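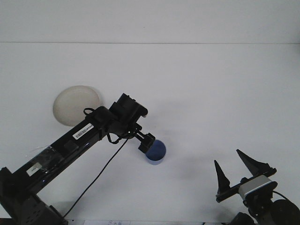
Work in this period concentrated on the tableware strand of the Relard project, covering the clearing and setting of small tables in shared kitchens. The strand was moved forward at the request of the programme office, after the shelving strand was delayed by late delivery of units from Norico. The basic layout is now fixed at two items on a plain white top, a blue cup and a round beige plate, with the plate lying flat and nothing on it. All other layouts in the test plan are built up from this one by adding a second place, cutlery or a folded cloth. The two-item layout will remain the reference against which the others are reported.

1. Status against plan

The period covers the second quarter of the grant. Of the four work items due, three are complete and one is carried over.

Item 1.1, choice of tableware: complete.
Item 1.2, table surface and markings: complete.
Item 1.3, layouts for one place: complete.
Item 1.4, layouts for two places: carried over to the next period.

Item 1.4 depends on a second set of plates from Atix. The order was placed in good time but the supplier changed the glaze and the first box was returned. Replacement plates are due in December. No change to the overall end date is requested.

2. Tableware

The aim of item 1.1 was to settle on ordinary pieces that can be bought again without difficulty. Pieces were judged on stability when pushed from the side, ease of cleaning, and contrast with a pale surface. The last point proved the hardest to meet. White cups were rejected early, as their rims were difficult to pick out against the table under ceiling lights. Blue was adopted for cups in all one-place layouts.

Plates presented a different problem. Dark plates gave good contrast but showed every fingerprint and had to be wiped between sessions. Beige was accepted as a compromise. It is close in tone to the table, and the rim is less distinct than would be ideal, but the colour is common in the shared kitchens visited in the first quarter and the project should not avoid it. The effect on placement error will be given separately in the next report.

Bowls were tried and set aside. They will return in the two-place layouts if time allows.

3. Table surface

The earlier top had a printed grain which made small shifts in position hard to judge by eye. It was replaced with a smooth white top. Permanent markings were considered and refused, because a table in normal use has none. Positions are set with a card template, which is lifted away before each trial starts.

The new top marks more easily than the old one. A damp cloth is sufficient for most marks. Scouring powder must not be used, and a note to this effect has been added to the working instructions held at Mabuza.

4. Trials

A total of 580 trials were completed in the period. Of these, 234 used the reference layout and the remainder used the other one-place layouts. Each session was limited to 60 minutes, including setting out and wiping down. Longer sessions were tested in the first quarter and gave poorer records, mainly through items being returned to the wrong starting position.

Three faults recurred and are recorded here for completeness.

Cup placed on the rim of the plate. This occurred mostly when the plate had been set nearer the centre of the table than the template allows. The template has been recut with a deeper notch.

Plate turned during lifting. The plate is nearly round and a turn does not matter for most purposes, but it makes before-and-after comparison harder where the glaze has a mark. Marked plates have been withdrawn.

Session sheet left incomplete. Start times were missing on several sheets from the Wednesday sessions. The sheet has been shortened and the start time moved to the first line.

5. Spending

Spending is within the approved budget. The surface cost more than planned and the tableware less, and the two differences largely cancel. The refund from Atix for the returned box has been credited to the consumables line. No transfer between budget lines is needed.

6. Risks

The main risk is further delay to the second set of plates. If they do not arrive in December, the two-place layouts will begin with one beige plate and one plate from the earlier dark set. This would allow work to continue but would leave the results for the two places not directly comparable. A decision will be taken at the start of the next period and reported to the programme office in writing.

A lesser risk is wear to the table top. A spare has been bought and is stored flat at Mabuza.

7. Next period

Complete item 1.4.
Add cutlery to the reference layout, beginning with a single spoon.
Report placement error for beige and dark plates in separate tables.
Resume the shelving strand on receipt of units from Norico.
Agree with the programme office whether glassware is to be included. The original plan lists it as optional and no money has been set against it.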